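桌面设备整理记录：路由器的位置和指示灯

弱电箱是金属门，原来把主路由放在里面，书房的2.4G勉强能用，5G基本等于没有。四月换了宽带套餐，顺手把网络重新布了一遍，主路由移到书房的木桌上。

位置

桌子靠过道一侧，到弱电箱走线87厘米，用一根成品六类线就够。交换机是Komex的八口，留在箱内不动。NAS接交换机，不经过无线。

桌上这台是白色圆角方形，侧面哑光，顶盖半透明磨砂，盖下能看到三角形和菱形拼成的细线网格。顶盖中部有一圈蓝色指示灯，很细，白天不刺眼。我这台的固件里，蓝色常亮表示已联网，闪烁表示正在拨号，夜间可以在后台关掉。

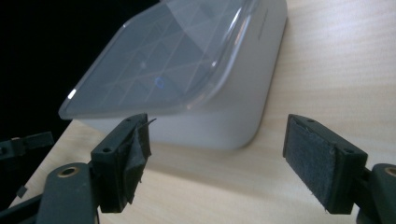

散热和灰尘

磨砂顶盖不耐擦，用干的超细纤维布，不要用酒精。透明边沿容易留指纹，反光时比较明显。顶上不放书，四周各留一掌宽。之前在箱子里夏天会降速，移出来以后没有再出现。

测速

测试机是一台两条空间流的笔记本，距离2米，中间无遮挡，5G频段，160MHz频宽，用iperf3跑四线程，局域网内下行1743 Mbps。隔一堵砖墙到卧室，744 Mbps。两个数都是跑三次取中间值。频宽改成80MHz后近处速度明显下降，卧室差别不大，所以最后保留160MHz，信道手动固定，避开雷达信道。

理线

电源适配器贴在桌板背面，用Floment的魔术贴扎带，网线从桌子后沿下去，走踢脚线。扎带不要勒太紧，六类线转弯半径留到线径的四倍以上。两端贴标签，写端口号，不写设备名，设备以后会换。

待办

Vrabec的理线槽长度不合适，需要锯短，切口打磨后再上胶。弱电箱腾出来的那一格准备放光猫，现在光猫还竖着靠在箱壁上。访客网络的隔离还没配，打印机暂时留在主网段。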